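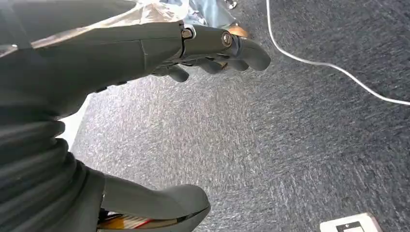

Office carpet, speckled gray-blue

Clustel Forums > Building Acoustics > Floors and Ceilings

Footfall noise on raised floor, carpet tile vs. broadloom

slabedge
Posted May 13, 2024
Open-plan office, second floor, steel deck with raised access panels. Carpet is glued straight to the panels, no underlay. The tenant below complains of footfall and chair casters. I measured the floor void at 135 mm. Two options are on the table: lift the carpet and put down a 3 mm rubber underlay, or leave the floor alone and hang a resilient ceiling downstairs. The landlord prefers the first. Has anyone got before and after readings for either?

tappingbox
Underlay first. Footfall is an impact problem and you treat it at the source. A ceiling downstairs only deals with one path, and the columns will still carry some of it.

dry_joint
Disagree with tappingbox. On access floors the panel itself is the drum. Thin rubber on top takes the click off a hard heel but does very little at low frequency, and low frequency is what people downstairs describe as thudding. Check the pedestals before you buy anything. If the heads have lost their gaskets, the panels rock and you hear every step.

slabedge
Pedestals are Kramer, original to the building. I lifted 19 panels near the core and most of the gaskets were flattened. A few were missing.
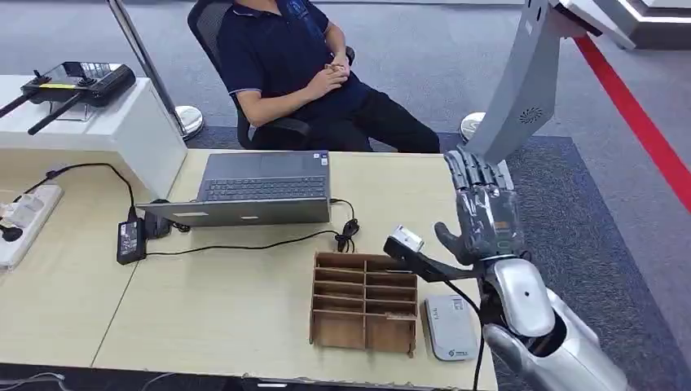
The complaints do line up with the desk areas more than the corridor, so I would put casters ahead of walking. The tenant below logs a rumble through the working day and a thud when somebody gets up. I can repeat both with one chair and a helper downstairs on the phone.

dry_joint
Then gaskets, then soft casters, then measure again. Both are cheap next to a ceiling.

tappingbox
Soft casters I agree with. Gaskets are fine but you will have the carpet up to reach them, so the underlay labor is nearly free at that point. Doing it in two visits makes no sense.

mopbucket
Watch the adhesive. We lifted glued tile in October and the old tackifier had gone to powder. We cleaned the panels with Dustus and the new tile still let go at the corners. Had to prime all of it.

dry_joint
Underlay on access panels also means cutting it to the panel module. If you don't, you lose access to the void. Most installers forget this.

slabedge
Noted on the module. Floor area is 400 square meters, so cutting to panel size is a real cost. I will price gaskets and casters alone, then the same with underlay, and post the readings from whichever one gets approved.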